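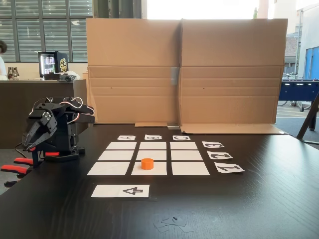

Gerine Match Ball, Size 5

If your club has been playing with whatever was left in the bag from last season, the Gerine is a lovely step up. We've had it out on grass, on turf and on a very muddy February training field, and it keeps its shape and its bounce wonderfully well (the players noticed before we did!).

The outer skin has a light texture, so goalkeepers get a decent grip in the rain and a long pass doesn't skid away as soon as it lands. Panels are bonded, with no stitching for the water to creep into. Inside is a butyl bladder that holds air for a good long while. Ours needed topping up once in 4 weeks, and that was with two sessions a week and a Saturday game.

Youssra Nasr, who coaches the under-16s at Slaoui, took a set for preseason and wrote back to us:

"First touch feels softer than our old ones, but you can still hit it hard. The girls fight over the new ones in warm-ups."
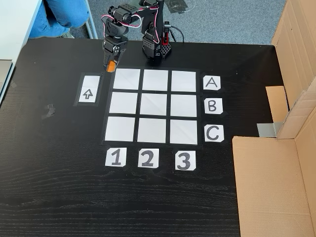
She also asked whether it works on older, sandier turf. It does, though the print fades faster there, and we'd save your newest balls for match day and rotate the rest through training.

Details
Size: 5 (ages 12 and up)
Surface: grass, artificial turf
Colors: white/navy, yellow/black
Pump needle: 2 in the box
Warranty: 200 days on shape and seams

Also in the range
The Liveck is our size 4 ball, made the same way with a slightly softer skin, and great for younger teams. The Ondotlow carry bag takes a full training set of either size and has a wide strap that doesn't dig into your shoulder on the long walk from the parking lot.

Club orders
Orders of 40 balls or more can have your crest printed on one panel. Send the artwork as a clean, large file and Abdelghani Radwan in our print room will send a proof back for you to check. Printed balls can't be returned unless there's a fault, so do look closely at the spelling!

Page updated 1/3/18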